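3.2 Study area and survey procedure

The survey covered two districts of Zelstead, the older riverside district of Plurkatel and the newer estate of Obura, together with a comparison sample from the neighboring town of Plutstead. The two Zelstead districts were chosen for their contrast in housing. Plurkatel consists mainly of narrow row houses divided into apartments, while Obura was built as family homes with garages. Plutstead has a mix of both and has never had a repair center of its own.

A questionnaire was mailed to 2000 households in Zelstead and a further 2179 in Plutstead. It asked residents what they had done with the last piece of household furniture they no longer wanted: kept it in storage, given it to a relative or neighbor, sold it, had it repaired, or left it for municipal collection. Respondents were also asked to name the item, its age if known, and the room in which it had been used. A reminder letter followed in April. In all, 654 usable forms were returned. Forms that named no item, or that described only appliances, were set aside before coding.

Coding was carried out by hand. Mieke Coppens prepared the first list of categories from a small set of returned forms, and Jolien Van Leeuwen applied the list to the remainder. Differences in reading were settled by discussion between the two coders. The most frequent difficulty concerned items that had passed through several stages, such as a table first stored in a basement, then lent to a student, and finally collected by the town. In these cases the last stage was coded, and the earlier stages were entered in a separate field.

3.3 Tables as a category

Tables were given a category of their own at an early point in the coding. Unlike chairs, which respondents tended to describe in sets, tables were described one at a time and often at length. Many forms mentioned the meals, homework or sewing for which the table had been used, even though the questionnaire had not asked for this. Respondents in Plurkatel wrote most often about size: a table that would not fit the new kitchen, or would not go up the stairs. Respondents in Obura wrote more about the surface, and in particular about rings, scratches and sun fading.

Surface wear is of interest to the present study as it is the type of damage that residents most often believed could not be put right. Several stated that a marked top was the reason for disposal, although the frame and legs were sound. Light-colored tops were mentioned in this connection more than dark ones - a pattern that may reflect current taste as much as actual wear. Figure 4 shows a light-colored wooden tabletop.

The replies also suggest that the word "repair" is understood narrowly. Residents used it for a broken leg or a loose joint, but seldom for sanding or refinishing, which they called "doing up" and regarded as a hobby. Any future questionnaire should offer both terms, so that work of this kind is not missed. The Plutstead replies follow the same usage and are treated together with those from Zelstead in the section on attitudes.

Figure 4. Light-colored wooden tabletop. 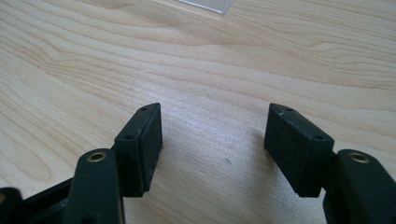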